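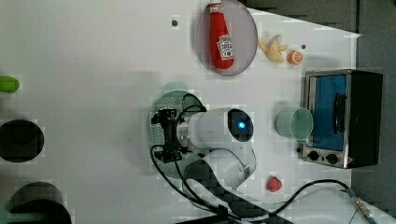 Leave the Table Alone

My apartment has one table. I eat at it, pay bills at it and sort the mail on it. For years I believed a table should be cleared every night, because that was the rule in the house I grew up in. I have stopped doing it, and I think more people should.

The case for clearing is mostly about looks. A bare table photographs well. The Cenoline catalog that came in June has page after page of them, with maybe a bowl of lemons at one end. I have never been in a home where people cooked every day and the table looked like that at six in the evening. 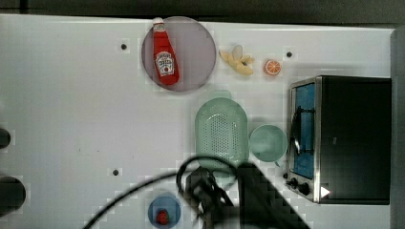 Ketchup on the plate, banana to the right of it.

Clearing also costs time. I kept track for 30 days. On most nights it took me longer to put things away than it had taken to eat, and by breakfast the same things were out again. The salt went into the cabinet and came back out. So did the ketchup. I was running a small warehouse for my own condiments.

My neighbors on Bratico Street eat in shifts, with 2 adults on different schedules and a teenager. Their table is never clear and they all get fed. If the bread is put away, the last one home eats cereal.
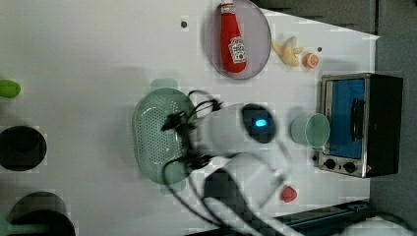

A bottle, a plate and a toy banana on a white tabletop.

There are fair objections. Milk has to go back in the refrigerator. Crumbs bring ants, and I wipe mine up. If you have a toddler or a cat, your table will have its own rules. I am talking about the plate, the bottle, the fruit and the newspaper, which can sit overnight without hurting anyone.

Some people say a messy table makes for a messy mind. I have heard it all my life and I don't see the evidence. My bills get paid on the same day they always did.
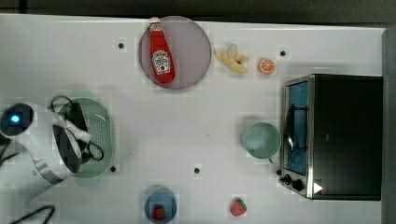
Orange slice, banana and ketchup.

What I do now is clear it once a week, on Saturday, down to the bare surface. I wash it, let it dry and start over. The rest of the week I push things aside to make room for a plate.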